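Sorting the Electronics Store: Project Report
Vojtěch Kollár and Čestmír Havlíček

Our project began with a cupboard. The electronics lab had been putting leftover boards, cables and sensors into the same cardboard boxes for years, and by September you could lose half a practical just looking for a working display. We asked if we could sort the lot as our term project and were delighted to get a yes!

We split the work into 2 stages. First came emptying the boxes and giving every part an entry in a spreadsheet, which we named Skomis. It ended up with 1,709 entries, far more than we had guessed, and resistors took up a frightening share of them. Čestmír wrote the lookup page (type in a part, get a bin number) and I did most of the labelling.

The second stage was choosing containers, and this was great fun. Cardboard sagged and clear tubs cracked at the corners, so we moved to yellow plastic bins. Small boards show up brilliantly against the yellow, especially red ones, and the smooth walls wipe clean with a damp cloth.

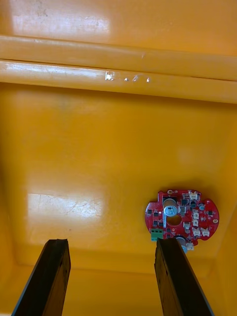 We also tried lining a few bins with foam, but header pins caught in it and we took it out again. Boards that are sensitive to static stay in their bags inside the bin, with the bag label facing up.

By the end, 148 parts had gone to the recycling point because they failed a basic power test. We would still like to add a sign-out sheet to Skomis, and the cables need a proper home. Čestmír wants hooks on the back of the door, and I'm coming round to the idea.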